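Purkanari: clothes folding set
README, last changed 25 Jun 2018

What is in this folder

Purkanari covers the folding of everyday clothes on a bed. Each item starts out bunched or half open and is meant to end as a flat, squared-off bundle. There are 100 folds in the set, split over four folders by type of garment: tops, trousers, towels and small things. Socks are in with the small things.

Layout

Each folder has a notes file called kakus.txt, one line per fold. The fields are garment, pattern, sleeve length and result. Result is "flat", "loose" or "given up". Seven lines have no result yet and will be filled in by September.

Garments

Striped tops have their own pattern code because the bands make it easy to tell where the cloth is twisted. Cuffs are noted separately when they differ from the body of the sleeve, for instance a plain white ribbed cuff on a black-and-white striped top.

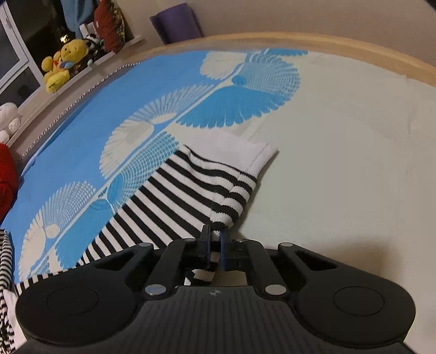
Sleeves go in before the sides. If a sleeve is still bunched when the sides are brought over, put "loose", even if the bundle looks tidy from the top.

Known problems

Some towels are listed twice under tops. Hoods have no code.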